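Search this journal Advanced search Go
Print this article | E-mail this article

3.2 Table arrangements

Each arrangement combined one tall centerpiece with at least one low container of mixed produce. The tall item was always a vase of artificial flowers. Artificial material was preferred throughout because the sessions ran from March into the summer, and fresh stems and vegetables would have changed in color and outline between the first session and the last. Feng and MacLeish (the Plellville study) used fresh produce and reported that items had to be replaced every 2 days, with a visible effect on the ratings of color contrast.

The centerpiece was placed near the middle of the tabletop and the container toward one side. This left an uncovered area of table between the two groups and in front of them. Cookware, where used, was set near the container so that it read as part of the same group. A plain white tabletop was chosen so that contrast between the objects and the surface would stay high for all hues except the palest. Figure 2 gives one arrangement from the flower and produce series.

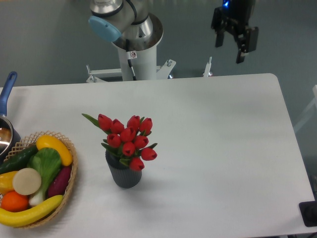 Figure 2. Arrangement with red artificial tulips in a ribbed vase, a round wicker basket of artificial produce, and a blue-handled saucepan.

The produce was selected for variation in hue and in shape. Elongated items (banana, cucumber, eggplant) were mixed with compact ones (orange, pepper) in a single layer or a shallow heap, depending on the size of the container. Overlap between items was allowed, provided that each could still be named by a person seated at the table. Leafy items such as bok choy were kept toward the middle of the basket, where their outline was broken up by neighboring pieces.

The tulips were held in one tight cluster, with the leaves left free to extend past the blooms. In the Stesatau trials the leaves were trimmed, and raters judged the bouquet to be smaller than its measured width. Trimming was therefore omitted.

3.3 Raters

A total of 69 raters were recruited in Rankin and Culby. Each rated the arrangements for balance, clutter, and ease of finding a named item. Ratings were entered on paper forms and transcribed by the first author. Forms with more than one blank entry were excluded before analysis.

Contact us | Copyright and permissions | Back to top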